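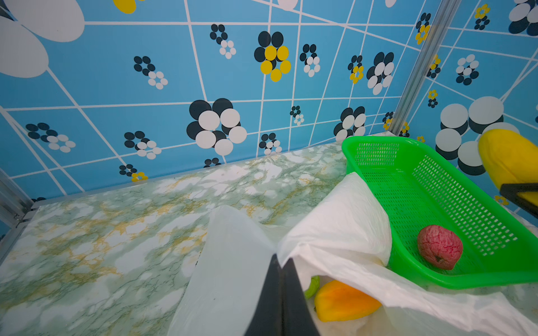
Selon Holger Hägglund, une cellule à deux bras se règle une fois, au montage, et ceux qui y reviennent toutes les semaines ont simplement mal serré leurs vis. Il nous l'a écrit en réponse à l'article du mois de May dernier, enfin, de mai, où nous disions passer plus de temps sur les doigts des pinces que sur les programmes. Je lui laisse volontiers la parole, mais je ne suis pas d'accord, et comme la cellule du tri des légumes nous en donne une belle occasion, reprenons depuis le début.

Pour ceux qui ne suivent pas le projet Bilska : une enceinte en profilés d'aluminium, un plateau à motif marbre vert et blanc, des parois bleues à grosses fleurs, deux bras. On leur présente un sac plastique translucide, des légumes, un panier vert ajouré, et on leur demande de passer de l'un à l'autre. Sur le papier, l'exercice paraît enfantin. Le dossier de Gandico, qui nous a fourni l'ensemble, annonçait une mise en service « sans réglage particulier ». J'ai gardé cette page, je la relis les jours de mauvaise humeur.

Le sac, d'abord. Un poivron se saisit sans trop de difficulté, il est gros, il est ferme, il brille un peu trop pour la caméra de poignet mais on s'en arrange. Le plastique, lui, se plisse et recouvre ce qu'on cherche. Un petit piment vert glissé sous un pli, et la détection hésite entre le légume et l'ombre du légume. On peut toujours revoir le seuil de confiance à la baisse, c'est ce que conseille la notice. Nous l'avons fait. La pince s'est mise à viser des plis vides avec beaucoup d'assurance, et nous sommes revenus à la valeur de départ.

Vient ensuite la question des doigts, celle qui fâche. Chaque doigt tient par 4 vis, et le couple indiqué est le bon, je l'ai vérifié avec deux clés différentes avant de répondre à Holger. Elles ne se desserrent pas. Ce qui bouge, c'est le point d'outil : après une série de prises au ras du plateau, le bout du doigt ne se trouve plus tout à fait là où le contrôleur le croit. L'écart est minuscule et, pour un fruit posé au fond du panier, il ne gêne personne. Pour pincer un bord de sac, il suffit à tout rater. Le doigt passe à côté ou appuie sur la table, et plus il appuie, plus l'écart grandit.

Nous avons donc pris l'habitude de refaire le point d'outil tous les 1000 cycles, en notant la valeur dans le cahier posé à côté de l'armoire. Cullov vend un module logiciel qui prétend compenser cette dérive tout seul. Nous l'avons eu à l'essai. Il compense, c'est vrai, mais il compense aussi les erreurs de la caméra, et comme il ne conserve pas l'historique des corrections, on ne sait plus au bout d'un moment laquelle des deux il est en train de rattraper. Le commercial m'a expliqué que c'était justement l'intérêt du produit. Nous l'avons désinstallé.

Un mot sur la caméra, puisque plusieurs lecteurs ont demandé comment nous la traitions. Montée au poignet, elle a toujours un morceau de doigt noir devant elle, et il faut l'accepter. On masque cette zone dans l'image une bonne fois, à condition de refaire le masque quand on change de doigts, ce que nous avons oublié au moins une fois, avec une matinée perdue à la clé. La vitre se nettoie avec un chiffon sec et propre. Pas de produit à vitres, pas de manche de pull. Vérifiez aussi le passage du câble avec le bras complètement replié, car c'est dans cette position qu'il tire, jamais dans celle où l'on a la place de regarder.

Pour le second bras, nous avons choisi une pince garnie, plus douce. J'étais contre et je le reste à moitié. Le rembourrage protège les fruits à peau fragile, je veux bien, mais il s'écrase avec le temps et l'effort mesuré ne correspond alors plus à l'effort appliqué. Tosh préconise un remplacement tous les 2000 cycles. Nous tenons plus longtemps que cela, en contrôlant l'épaisseur au pied à coulisse, et je soupçonne le chiffre d'avoir été fixé par quelqu'un qui vend des garnitures.

Reste le panier. Ses parois à petites fentes laissent passer la lumière et donnent à la mesure de profondeur des idées bizarres : elle voit à travers par endroits, s'arrête au plastique à d'autres. La solution retenue est rustique. On ne demande plus au bras de deviner le bord du panier, on lui donne une forme connue, un rectangle aux coins arrondis, et on lui laisse seulement chercher l'angle. Six lignes de paramètres, que je peux envoyer à qui les veut.

Je reviens à Holger, qui a raison sur un point. Une bonne partie de nos retouches, au début, venait du bâti. Un des profilés n'était pas d'équerre et nous avons recalé la base des bras à plusieurs reprises avant de penser à sortir l'équerre. Commencez par là si vous montez une cellule du même genre : le bâti, puis les bases, puis les poignets, et les doigts en dernier. Dans l'ordre inverse, chaque correction défait la précédente.

Pour la suite, on nous promet une mise à jour du contrôleur qui rendrait l'étalonnage « transparent ». Je la testerai avec le cahier ouvert à côté, et les relevés seront publiés ici, bons ou mauvais. Ceux qui ont déjà essayé la version provisoire peuvent m'écrire à l'adresse habituelle, en précisant le type de doigts et le nombre de cycles depuis le dernier réglage.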